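Fulgencio Calvo
Notes on the wrist planner, as a thread. Mostly software. Long, mute if you need to.

1/
The job this month at Skimcombe is small-part handling inside open computer cases. The planner is called Vuvus, the contact controller under it is Baloch. I look after both. Everything below is about why the two disagree and what I changed.

2/
Vuvus plans in joint space against a model of the case. Free-space motion is fine. The trouble starts when the fingers get close to a surface the model has at the wrong tilt. A few degrees on a plate puts the part tip well off the target at the far end of the approach.

3/
Old behaviour: plan the whole approach, hand over to Baloch on first contact. If contact came early, Baloch assumed it was the goal and started regulating force against whatever it had hit. A rib, usually.

4/
New behaviour: the plan stops at a standoff. From there the goal is written in the frame of the plate, re-estimated from the wrist camera, and the last stretch is a straight line in that frame. Joint-space planning has no say in it.

Small black part in the fingertips, right beside the square boss on the bracket plate. The plate is at a steep angle, and the fins and rail behind it leave little room to come in from the left.
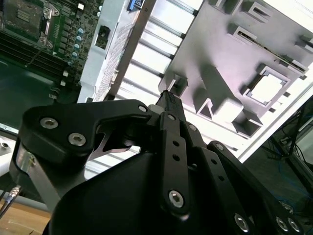
5/
Perception. The plate is pale metal under overhead light, and the top face washes out. Edge fitting on the washed-out area gave a pose that wandered between updates with the arm standing still. I now fit to the raised features only (boss, tabs, rim of the square opening) and throw the flat area away.

6/
Exposure is locked at the standoff. Auto exposure was chasing the black fingers, which take up a lot of the view, and blowing out everything past them. The finger mask is applied before metering now. It should have been from the start.

7/
The mask comes from the gripper's own joint readings, rendered and dilated by 16 pixels. A learned mask was tried at Fletonlow and it was good, but it called black memory slots "finger" often enough to be a nuisance. Black on black. The rendered one can't make that mistake.

8/
Rates, for those who asked. Baloch runs at 500 Hz. Vuvus replans when the plate estimate moves more than the tolerance, and not otherwise. Replanning on every camera update made the arm hunt.

9/
Latency from shutter to pose was 266 ms with the old fitting code. Too slow to close a loop on, so the last stretch is done open loop from one good estimate, with force limits as the guard. I would like to close it eventually. Not this quarter.

10/
Collision model. Capacitors were missing from it. Somebody (me) had exported the board as a flat slab with slots on top. They are now cylinders with a margin, and the slot latches are boxes. Planning time went up slightly. I can live with that.

11/
The view from over the board is what the registration step works from. Socket bracket first, because its outline is clean and square. Then the slot banks for rotation. The lower bank is mostly behind the gripper, so the fit gets weighted towards the upper one.
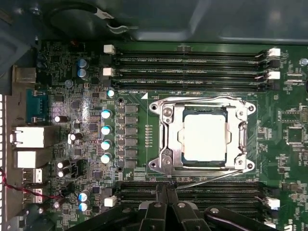

Straight down on the board, gripper over the lower slots. Empty slots along the top, socket in the middle.

12/
There is a symmetry problem. Slots above the socket, slots below it, and with half of them masked the solver will happily return the board turned by 180 degrees. The row of light-blue-topped capacitors left of the socket breaks the tie. I added it as a check after the fit. Feeding it into the cost made convergence worse and I haven't found out why.

13/
Cables. Not modelled. A black loop over the case panel or a red and black pair across a corner is simply marked as a no-go volume from the depth estimate, grown by a fixed margin, and the planner goes round or gives up. Giving up is a valid result and it gets logged as one.

14/
Tooling. Every abort now writes the last 200 controller states, the camera view and the plan to one folder, with the config hash. Replaying an abort used to mean matching three clocks by hand. The replay script takes the folder name and nothing else.

15/
Open items: the convergence thing in 12, a better tilt prior for plates, and a name for the standoff parameter that doesn't clash with the one in Baloch. They currently share a name and have different units. Don't touch either until Thursday.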